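열세 번째 상대는 누구인가

라이트급 복서 마투시 하르바트의 이름 앞에는 언제부턴가 '차기 챔피언'이라는 말이 붙는다. 12전 전승. 프로모터 커크비… 아니, 힐크비라고 읽는 사람도 있는 허크비(Hirkby) 측은 1월에 열릴 13번째 경기를 두고 벌써 세계 타이틀로 가는 마지막 관문이라고 부른다. 관문이라는 말을 들은 게 올해만 두 번째다.

기록부터 보자. 12승 가운데 8승이 KO다. 숫자만 보면 무섭다. 그런데 그 여덟 명이 링에 오르기 전 마지막으로 이긴 경기가 언제였는지 찾아보면 이야기가 좀 달라진다. 절반은 연패 중이었고, 한 명은 체급을 올려 급히 불려 온 대타였다. 10라운드를 끝까지 뛴 경험은 아직 없다.

브리탈로프 체육관에서 만난 하르바트는 예의 바르고 말수가 적었다. 상대 선택에 대해 묻자 "그건 내가 정하는 일이 아니다"라고 했다. 맞는 말이다. 다만 세계 정상에 서겠다는 선수라면 한 번쯤은 자기가 정하고 싶어 해야 하지 않을까.

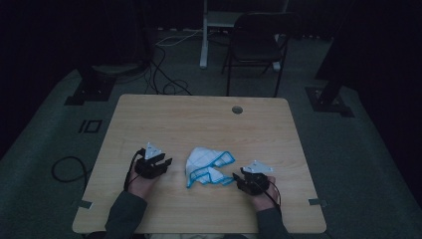 훈련 강도에 관한 소문도 걸러 들을 필요가 있다. 캠프 기간 스파링이 129라운드라는 얘기가 홍보 자료에 굵은 글씨로 실렸는데, 누구와 몇 온스 글러브로 했는지는 빠져 있다. 내가 체육관에 있던 오후에 본 것은 가벼운 미트 훈련과 줄넘기였다. 왼손 잽은 확실히 좋다. 빠르고, 돌아오는 길도 짧다. 문제는 오른손을 던진 뒤다. 턱이 들리고 발이 나란히 선다. 지금까지의 상대는 그 틈을 벌할 힘이 없었다.

코치 콜라르시는 그 버릇을 이미 고쳤다고 장담한다. 고쳤는지는 제대로 받아칠 줄 아는 상대 앞에서만 알 수 있다. 그런데 허크비는 이번에도 상대 이름을 내놓지 않았다. '협상 중'이라는 답만 돌아왔고, 대회 포스터에는 후원사 레이븐의 로고가 상대 선수가 들어갈 자리보다 크게 박혀 있다.

하르바트에게 재능이 없다는 얘기는 아니다. 스물 몇 살에 저런 잽을 가진 선수는 드물다. 그래서 더 답답하다. 입장권은 벌써 팔리고 있고, 사는 사람은 무슨 경기를 보게 될지 모른다. 상대가 발표되면 그때 다시 쓰겠다.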